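Ulard Tableware Sorting Project

From Haddad Open Reference, the technical teaching wiki

Contents
1 Overview
2 Organisation
3 Equipment and workspace
4 Task definition
5 Recording and review
6 Assessment
7 Known problems
8 See also

The Ulard Tableware Sorting Project, usually shortened to Ulard, is a student robotics project in which small teams program and teach a robot arm to pick up cutlery from a table and place it in a tray. It is run as a taught course with a practical part and is open to students in their second year and above. The course leader is Elias Jaber, who also wrote the course handbook.

Overview

Ulard began as an optional exercise within a wider course on robot handling. The exercise asked students to move wooden blocks between marked squares. It was replaced by cutlery after several intakes had solved the block task with fixed positions and no sensing at all. Forks, spoons and knives are thin, lie close to the table surface and reflect light, so a stored list of positions is of little use once the pieces have been moved by hand between attempts.

The name is taken from the first control program used on the course. That program is no longer in use. Its replacement, Redetti, handles arm motion, gripper commands and the saving of attempts, and is maintained by former students of the course.

Organisation

Students work in pairs. Each pair is given a station for the length of a session and is expected to leave it in its starting state. One member operates the arm and the other keeps the log; the two change places halfway through. Pairs may trade sessions with each other, but the log must carry the names of those who were present.

The course starts in September with an introduction to safe working, emergency stops and joint limits. Practical work follows once both members of a pair have passed a short bench check. Students who fail the check may repeat it at the next session.

Equipment and workspace

The stations share one large room. Some have a black rectangular gantry frame around the work area, with a small device mounted at the middle of the top bar. Monitors stand beside or near the stations, and cabling and ducting run overhead. The sorting task is carried out on a light wooden tabletop, with the arm working from above.

The set of objects is kept deliberately plain. Dark metallic cutlery was chosen over bright steel after early trials in which reflections from the ceiling lights were taken for object edges. The tabletop itself is glossy and still returns some of this light. A low tray serves as the target, and a folded or flat cloth may be placed on the table as an obstacle - the arm must neither drag it nor pick it up. 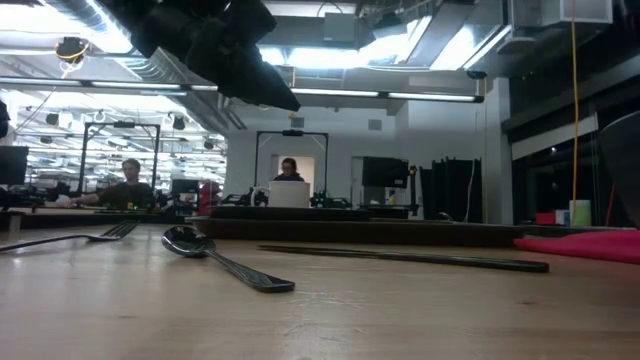
Task definition

A standard attempt begins with the cutlery lying loose on the table in front of the tray. The pieces may point in any direction but may not overlap. The arm starts from its raised position.

An attempt is counted as complete when:

every piece is inside the rim of the tray
no piece has been dropped outside the work area
the tray has not moved past its marked limit
the arm has returned to its raised position

Sorting by type is not part of the standard attempt. It belongs to the advanced version, known on the course as Oron, in which forks, spoons and knives must be laid in separate groups with their handles pointing the same way. Few pairs reach Oron before the final sessions.

The hardest single action is the first lift. A spoon can be gripped across the handle, where it tends to swing towards the heavy end, or close to the bowl, where there is less flat surface to hold. The handbook recommends the first method with a slow lift, though pairs are free to choose. Forks cause fewer difficulties unless the tines face down.

Recording and review

Each attempt is saved with the arm positions, the gripper state and the camera views. Failed attempts are kept as well and are marked with a short code for the cause. Codes in common use are S (slip), M (missed grasp), T (tray moved) and C (cloth disturbed).

Pairs review their recordings before the next session. Recordings that start with the arm in the wrong place are removed from the set, as are those in which a hand enters the work area after the start signal.

Assessment

The final assessment takes place on the course stations. Each pair is allowed 2 practice runs, followed by 5 scored attempts. The log and a written report are marked separately. The pass mark for the course as a whole is 66 per cent.

Marks are not given for speed. This rule was added in the October 2024 revision of the handbook, before which a time bonus had applied. Under the earlier rule many pairs raised the lowering speed of the arm, with repeated contact between gripper and table as the result.

Known problems

Fine scratches in the tabletop may be picked up by edge detection when the camera gain is set high. Lowering the gain removes most of them but also weakens the outline of the tray rim.

Dark cutlery against a dark tray gives poor contrast, so a placed piece may be reported as missing. Redetti has a manual override for this case, and its use must be noted in the log.

See also

Redetti (control program)
Oron task
Grasp planning for thin objects
Bench check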